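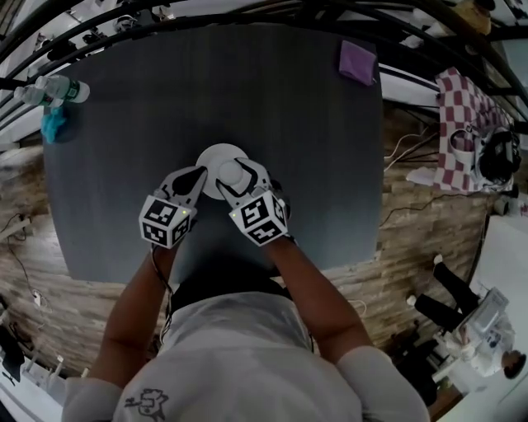

Two hand-held grippers at a large dark gray table, with a round white plate.

TOUR OPERATIONS I
Handout 6: Building and Pricing a Full-Day Escorted Tour
Instructor: Raíssa Tavares
Course text: Wasilewska and Song, chapters 7 and 8

Scope of this handout

Handout 5 dealt with transfers and half-day products. This one covers the full-day escorted tour sold to mixed groups, with one guide, one vehicle and a meal included. Students should read it before the seminar and bring the route worksheet for Prananik, completed in pencil. Multi-day circuits are treated in Handout 8 and are not examined until the second half of the course.

6.1 The working day

A full-day tour is measured from the first hotel pickup to the last hotel drop-off. The hours a guest spends at the sites are only part of this. When drafting an itinerary, enter the following in order: pickup window, driving time, site time, comfort stops, meal, return. Site time is entered last. Beginners tend to fill in the sites first and then find that the drive back to the city falls in the evening traffic.

The pickup window for a group staying in more than three hotels should not exceed 60 minutes. Beyond that, a central meeting point is preferred, and the confirmation letter must give its street address and the name of the nearest entrance.

6.2 Sequence of sites

The site with the earliest opening hour is not always the right first stop. Consider the direction of the light, the slope of the ground, the arrival pattern of other coaches and the likely condition of the guests after lunch. Steep or exposed walks belong in the morning. Indoor visits, workshops and museums are suited to the early afternoon.

In the Prananik case, the hill fortress lies 73 kilometers from the city and has 631 steps from the lower gate to the upper terrace. The local operator, Plitness, schedules it first and uses the cable car for the ascent only. Guests may walk down or ride down at their own expense. Discuss in your groups what this choice does to the timing of the lunch stop, and whether the optional descent should appear in the brochure text or only in the guide's briefing.

6.3 The meal

State clearly whether drinks are included. State whether the menu is fixed. Dietary requests are collected at booking and confirmed to the restaurant by the afternoon before departure. The guide carries a printed copy, as mobile coverage on rural routes cannot be relied upon.

The seating arrangement is the restaurant's responsibility, but the guide should visit the room before the guests sit down. Chmielewska's notes on table service for groups (in the course folder) give a suitable order of checks.

6.4 Workshop and factory visits

Craft visits are popular and often inexpensive for the operator. They also account for a large share of complaints. A guest who has paid for sightseeing may object to an hour in a showroom. The following rules apply to all itineraries submitted for this course:

The visit must be named in the published itinerary.
The demonstration and the shopping time must be listed separately.
Shopping time may not exceed 40 minutes.
Any commission paid to the operator or guide must be entered on the costing sheet.

6.5 Costing

Separate fixed costs from variable costs. The vehicle, the driver, the guide and parking are fixed for the day. Entrance tickets, cable car fares and meals vary with the number of guests. Divide the fixed total by the minimum group size, never by the capacity of the vehicle, and then add the variable cost per guest. The margin is applied to the sum.

Guide and driver meals are fixed costs and are frequently left out. So are tolls on the return journey.

6.6 Wording of the itinerary

Use the present or future tense throughout and do not mix them. Distinguish "visit" (guests enter), "stop" (guests leave the vehicle) and "view" (guests remain on board). These three words have contractual weight. The dispute between Tomaszewski Travel and the Wuva guest association, summarized in chapter 8, turned on the use of "visit" for a palace seen through its gates.

Assignment

Prepare a one-page itinerary and a costing sheet for a full-day tour of Prananik and the surrounding district. Work in pairs. Submit one paper copy to Kazimiera Nowakowski in the department office by 4:00 p.m. on the day before the seminar. Late work will be read but not graded. Marked sheets will be returned in December.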